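Home | Contents | Chapter Notes | Index | Contact
Print this page | E-mail this page

Chapter 5
Looking After an Arm in a Small Room

My first arm lived in a workshop at Greenwood, bolted to a steel bench with a yellow line painted on the floor. I could walk all the way around it with a wrench in each hand. If you learned on a setup like that, this chapter is going to annoy you a little, because everything you did without thinking now needs a plan.

The Skurau cell is the one I'll use from here to the end of the chapter. It's a white jointed arm with black bands at the joints, and it works in a bathroom, at and around an ordinary vanity with all the ordinary stuff on it. The job is tidying: pick up a tube, put it in the tray, pick up the next thing. Easy to say! Most of my hours on it went into the parts of the job that have nothing to do with picking things up.
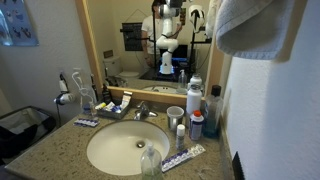 So before we touch a single bolt, let's talk about where you're going to stand. I like to have one hand near the stop button and a clear step back toward the door. Try it with the power off first. Swing the arm by hand through its whole reach, slowly, and watch your own elbows as much as you watch the gripper. In a small room you will find at least one pose where you and the arm both want the same corner, and I'd much rather you found it now.

Next comes the base. Check that the mount hasn't shifted, then check it again after the first long run. I put a pencil mark on the table beside the base plate at Skurau and I look at it every morning before I've even put my coffee down (outside the room, please - coffee and controllers don't mix). If the mark and the plate have parted company, stop there. Tighten the mount, redo the home position, and only then go on to the gripper.

5.1 The daily check

My daily check takes 14 minutes when I'm fresh and a good bit longer when I'm not. I start at the base and work out to the fingertips, always in that order. At each joint I feel for play, listen for grinding, and run a thumb along any cable I can reach. A cable that was slack yesterday and is tight today is telling you something.

Mirrors and glass deserve a word too. A depth sensor looking into a mirror can report a second room that you can't drive into, and I once spent most of an October afternoon chasing a "calibration fault" at Biravby that was really a reflection. Mask off the shiny areas in software and write down that you did it. The next person will thank you.

5.2 The gripper and its camera

The wrist camera is the view I trust most for upkeep, and I check it with the arm parked high. I want the fingers in the same part of the picture every day. If they've wandered, either the bracket is loose or somebody bumped it, and both get the same treatment.

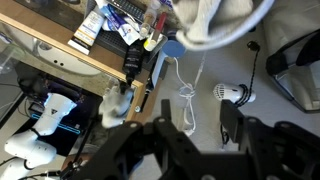

Go around the bracket bolts with a hand driver, a little at a time, crossing from one side to the other like you would on a car wheel. Please don't use a power driver on perforated plate. I did, at Skovstead, and pulled a hole into an oval that never held a bolt properly again.

After that I look for cords. Anything long and bendy within reach of the fingers can get hooked, and a hooked cord turns into a yanked cord very fast. Move what you can move. What has to stay put goes on the keep-out map, with a bit of extra room on every side for swing.

Last, I open and close the gripper 38 times with nothing in it. I settled on that number years ago and I'm stuck with it now. Listen more than you look - a dry slide starts to squeak well before it starts to stick. Every 100 hours of running, take the fingers off, wipe the slides with a clean rag, and put back a thin smear of grease. Then redo the camera check from the top of this section, as the fingers never go back exactly where they came from.

Keep your log open for the next part, where we take the wrist joint apart and you'll need today's readings beside you.

Previous | Next | Back to top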